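Home | About Us | News | Events | Training | Contact

PRESS RELEASE

9 July 2026

Hatness opens its simulation suite to visitors for assembly demonstration

Hatness, the automation training centre, welcomed more than 50 visitors to its simulation suite this week for an open day devoted to robotic assembly. Guests from local manufacturers, further education colleges and the regional supply chain were invited to follow a full working session and to put questions to the engineering team.

The demonstration was the first public showing of Jusau, the simulation programme developed by Hatness with its software partner Saengthong. Jusau allows trainees to plan and rehearse handling tasks with a virtual robot arm before they are given time on the physical cells in the main workshop. The programme has been in daily use at the centre by a first group of 12 trainees, who between them have completed 347 practice sessions.

Visitors were seated in the Garden Room, where the simulation was shown on a large screen while staff explained each stage of planning. The session dealt with a simple workplace: a white arm on a black pedestal, a gray and dark blue assembly standing in front of it, and beside that a light blue board carrying blocks in several colours. Questions from the floor turned mainly to how the gripper's approach is planned, and how much clearance should be left when it is moved above the parts.

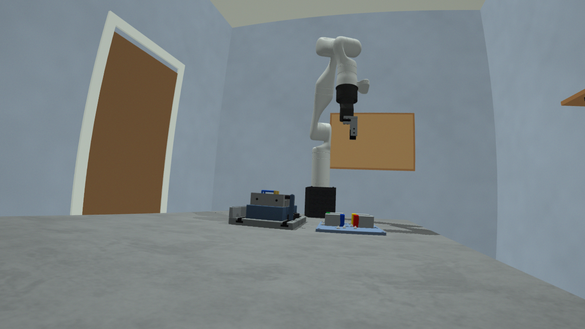
Comments from the centre

Soledad Whitlock, Director of Hatness, said: "We were very pleased to see so many employers in the room. Many of them are thinking about automation for the first time, and they want to see the work itself before they commit any money. A simulated session lets us stop, go back and try a different approach while they watch."

Brisa Solís, who leads the Jusau programme, said: "Our trainees make their early mistakes on screen — and they make plenty of them. By the time they come to the workshop they have learned to check the path of the arm and the position of every part. The questions we received at the open day were practical ones, and several will go into the next version of the course."

Further visits

A second open day will be held at Hatness on 28 July. The programme will follow the same pattern, with a morning demonstration, a tour of the workshop and time for individual discussion with the engineering team. Attendance is free of charge, but places must be booked in advance through the Events page. Colleges wishing to bring a group are asked to contact the centre before making travel arrangements.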